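Closimham Players' Help > Vehicles > Tank Destroyers

Stuck grinding the stock gun on the Rainer - skip it or suffer?

Asked by utby_crawler in July
413 views, 2 answers

So I finally unlocked the Rainer after way too many matches in the Barnlow light and I am getting wrecked. Stock gun bounces off everything. Top gun needs the second suspension first or it's over the weight limit, and I don't have the XP for both. Free XP is sitting at 300, so that's no help.

Things I tried:

Sitting way back in bushes. Get spotted anyway the second I fire. No idea why.

Flanking. It turns like a barge with the stock tracks.

High explosive only. Ok damage on open tops, nothing on heavies.

Do I do suspension then gun, or the radio and engine on the way? And is there any point keeping this thing after, or do I sell it and move on to the next one in the line? I play mostly solo, evenings, on the EU side. Crew is at 100 percent on the commander, the rest are below that.
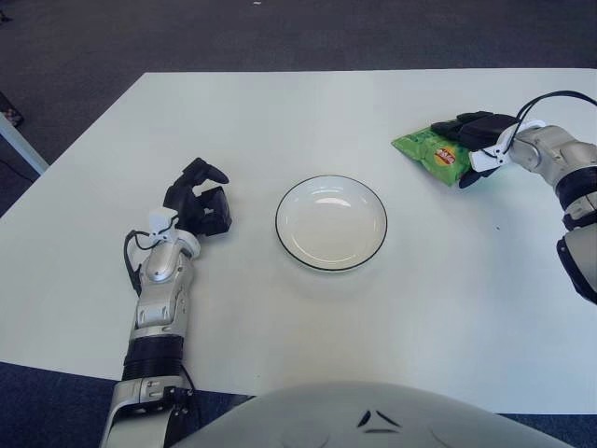 White plate, black rim

Also if anyone knows whether the camo net stacks with the crew skill, please say. The wiki page on it is a mess and contradicts itself between the table and the text.

Answer 1 (accepted)
from Ingegerd Viklund

Suspension, then gun, then engine. Radio last, or never if the next vehicle doesn't use it. Check the tech tree before you spend anything - hover over the radio and it lists what else mounts it.

On getting spotted. Firing kills most of your camo for a moment, and the bigger the gun the worse it is. Bushes close to you go see-through when you shoot. So back up until the bush turns solid again, 15 meters or a touch more, wait for a teammate to light the target, then fire. You lose your own view through it but you keep the cover. This was the thing that fixed the Rainer for me, I was parking with my nose in the leaves for weeks.

Net and crew skill both count, yes. Net needs you to sit still a few seconds before it kicks in, and turning the hull resets it. Turning the gun inside its arc doesnt. The Rainer has 23 degrees of arc total so line up the lane before you settle, otherwise you're resetting the net every time somebody drives past.

Ammo - carry more premium rounds than you want to while you have the stock gun. It costs credits, run something cheap in between to pay for it. Once you have the top gun go back to standard shells, they're fine against most of what you meet.

Maps. On Utby take the ridge behind the rail yard and don't go to the town, ever. On the one with the two bridges go left side and stay behind whoever is heaviest.

Keep it after? I kept mine. Sold it once, bought it back at full price, felt stupid.

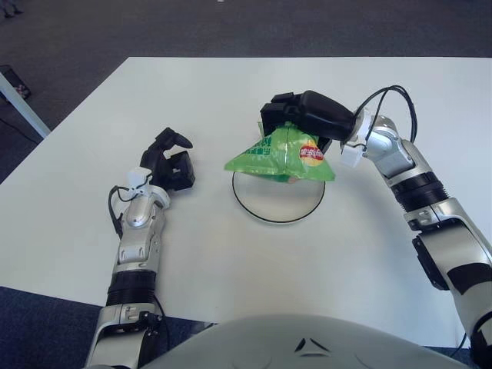 Answer 2
from barnlow_bob

just buy the gun with free xp lol. or play artillery

it's a bad vehicle, always was. they nerfed the reload 2 patches ago and never gave it back. the one after it is better, but you have to do the grind twice because the modules don't carry over

edit: ok somebody says the engine carries over. the gun doesn't

Comments on Answer 2

utby_crawler: I said I have 300 free xp. that doesn't buy a headlight

barnlow_bob: oh missed that. then suspension I guess

utby_crawler: Did the bush thing from the first answer last night, 15 m back. Got three kills and didn't get lit till the end. Marking that one. Still hate the turning. Suspension is about half done, will post if the top gun is any diffrent

Ingegerd Viklund: Aim time is slower on the top gun, be ready for that. Put the crew on it before you judge it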